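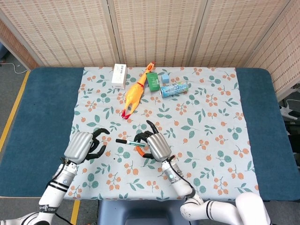
Grodero Planner: Frequently Asked Questions

Last updated June 28, 2021

Which hands does the planner support?

At this time Driston and Abernathy hands, with jointed fingers. Simple two-finger grippers work also, but you must choose the profile "parallel" in the settings, otherwise the planner looks for a thumb and stops with error 40.

Does a patterned tablecloth disturb the perception?

Less than before. In the old version, printed leaves and berries were sometimes reported as small objects lying on the table. Version 3 compares colour with depth, so a flat print is ignored. Very thin items are still difficult. A flat package on a cloth with many colours may be joined with the background, and then you should lower the height threshold a little.

Can it plan a grasp for soft or strange shapes, like a rubber chicken?

Yes, but please do not use the box model for it. Choose "free shape". The planner will then look for a place on the body and avoid thin parts such as the feet. A can lying on its side is easier, you can leave it on "automatic".

Why does the arm wait before it moves?

Both arms share one collision map. If the left hand is over the middle of the table, the right arm waits until the map is renewed. You can shorten the waiting time in the file arms.cfg, but we do not recommend to go under the default value.

An object is partly hidden under the hand. Will it be lost?

The tracker keeps the last known position for 2 seconds. After this the object is marked "uncertain" and the planner will not grasp it until the camera sees it again.

Do I need to calibrate again when I move the table?

No, only when the camera or an arm base was moved. The calibration tool is in the menu under Nalberg Tools.

Where do I send log files?

To Paavo Lahtinen for perception and to Wanda Greenberg for everything about arm motion. Please zip the whole folder, also the empty files.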